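发件人:抓取组值班邮箱
收件列表:silis-picking 讨论列表
主题:Re: [silis-picking] 杂物箱里长柄物体的抓取点选择,以及重抓策略

各位好,

先回复上一封里的两个问题,后面附上这一轮的设置和结果,方便其他站点对照。

> 我们在 Nadport 这边复现了你们的抓取打分网络,用的是 Silis 主分支,没有改权重。
> 对盒子、瓶子一类的东西效果和你们报的差不多,但是刷子、梳子这类带柄的物体
> 经常抓在柄的末端,提起来以后整个物体往一边转,放置的时候姿态就不对了。
> 想问两点:
> 一、你们训练时有没有对重心做过惩罚?还是完全靠成功标签学出来的?
> 二、抓取失败以后,你们是立刻在原位置重抓,还是重新拍一次再规划?
> 另外,透明或半透明的柄在深度图里经常是空洞,不知道你们怎么补。

关于第一个问题:主分支里没有重心项。成功标签的定义是"提起并保持 3 秒不掉",抓在柄端只要不滑脱也算成功,所以网络没有理由避开柄端。这是标签的问题,加数据解决不了。我们在 Kuo 分支上改了标签,提起以后用腕部力矩再判一次,力矩超过阈值的样本降为半分,不算全失败。直接算失败试过,结果网络对所有细长物体都变得很保守,候选点的分数普遍压低,最后选出来的反而是箱壁附近的噪声点。

关于第二个问题:重新拍。原位置重抓在箱子里基本没有意义,第一次闭合多半已经把物体推开了,哪怕只挪动一个指宽,原来的位姿也不能用。我们的流程是:夹爪张开,沿接近方向退回,手臂让出视野,重新取一帧,候选点全部重算。同一物体附近连续失败 2 次,就把那一片区域的分数乘一个衰减系数,先去抓别的,等箱内布局变了再回来。衰减系数不要设成零,箱子快空的时候会卡死。

半透明的柄,我们没有单独补深度。做法是用彩色图分割出完整轮廓,柄的部分如果深度缺失超过一半,就用箱底平面的高度加一个固定偏移代替。偏移值按物体类别取,没有类别时取默认值。这个办法很粗,对平躺在箱底的物体够用,对搭在别的东西上的柄不行,会低估高度,夹爪容易压到下面的物体。Vilton 那边如果有更好的补全方法,欢迎发到列表里。

下面是这一轮测试的设置。

测试物体共 15 件,以刷子和不规则的塑料件为主,故意选了几件刷毛朝上的,刷毛一面的深度噪声很大。每种打分方法各做 200 次抓取尝试,物体由人随机倒入箱中,不做摆放。箱子固定在工作台上,手臂从一侧伸入,每次只取一件,取出后放到另一个箱子。相机位置在整轮测试中没有动过,标定只在开始时做了一次。

结果只说趋势,逐次记录等整理完再放到共享目录。改过标签以后,抓取点明显往刷头和柄的交界处移动,提起后的转动减少。总的提起成功率变化不大,有少数物体略有下降,主要是刷头比较宽的那几件,交界处两侧都有刷毛,夹爪闭合时不容易到底。靠着箱壁的物体两种标签都不好抓,失败原因多数是碰撞检查把候选点全滤掉了,和打分没有关系。

有几点请复现的时候注意:

力矩阈值和夹爪自重有关,换夹爪以后必须重新测零点,不能直接用我们配置文件里的数。

箱底有磨损和反光,彩色分割有时会把磨痕当成物体边缘。我们在分割之后加了一步最小高度过滤,阈值设得太高会把薄的物体一起滤掉,建议先用空箱拍几帧看看噪声的分布再定。

夹持点附近有遮挡时,分割轮廓不完整,交界处的估计会偏。目前没有处理,遇到这种情况网络给的分数本身也偏低,通常会先去抓旁边没有被遮住的。

手臂退出视野的等待时间不要省。线缆会比手臂本体晚一点停稳,取帧太早,线缆会出现在点云里,被当成箱内的障碍物。

还没有结论的一点是刷子类物体要不要单独训练一个头。单独训练在离线评估上更好,但实际运行需要先分类,分类错了以后的抓取点比通用网络还差。我们倾向于先不拆,等 Nadport 用新标签跑完一轮再看。如果你们方便,请把柄端抓取的比例单独统计出来,按物体分开列,不要只给总数。

Kuo 分支的标签脚本已经合并到工具目录,配置文件里把 torque_label 打开即可,默认是关闭的。旧数据如果没有录腕部力矩,脚本会跳过,不会报错,跑完请看一下日志里跳过的条数。

抓取组

附件一:夹爪在箱内对准带蓝色半透明柄的刷状物体,KUKA 手臂

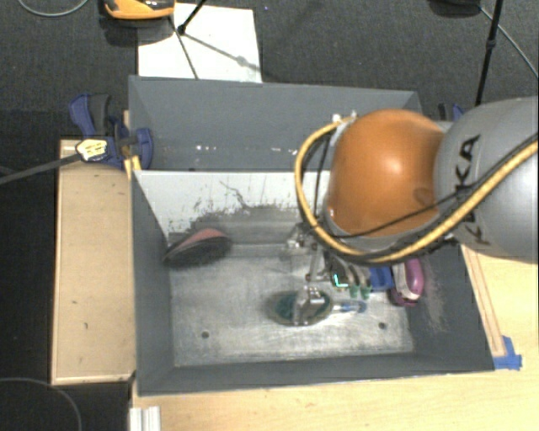
附件二:Kuo 分支标签配置说明(纯文本)

torque_label:是否启用力矩复判,默认关闭
hold_time:保持时间,单位秒,本轮取 3
half_score:力矩超限样本的得分,本轮取半分
retry_limit:同一区域连续失败上限,本轮取 2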